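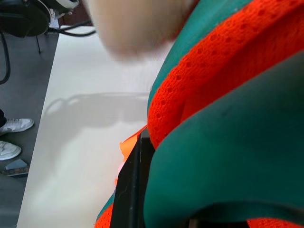 4. Fitting the Pernircombe padded coat

The coat is worn under the breastplate and carries most of the weight of the harness. Fit it before any metal parts. The Women cut (part 3402) has a shorter body and a wider hip, but the steps are the same.

1. Lay the coat flat with the lining up and open all 8 side ties.

2. Put the coat on over a thin shirt and close the front from the waist up.

3. Raise both arms above your head. If the hem lifts past your belt, loosen the shoulder laces by one hole and try again.

4. Tie the side laces from the bottom. You should be able to take a full breath without the knots pulling.

5. Thread the arming points through the brass eyelets at the shoulder. Leave 200 mm of cord hanging on each side - this is needed in section 5.

6. Walk about and bend at the waist for a few minutes, then check the knots and tighten any that have slipped.

Note: New coats are stiff at the elbow. This eases with wear. Do not cut or unpick the quilting, as the filling will shift.

Note: Coats sold with the Uver harness have round cords. Those sold with the Ra harness have flat ones, which need a double knot.

Caution: The coat is not protective clothing when worn alone. Do not spar in it without the plates and a helmet.

Caution: Do not tumble dry. Hang the coat on a wide hanger away from heaters and open flames.

If an eyelet pulls out, stop using the coat until it has been replaced. Spare eyelets are in the small bag with the cords.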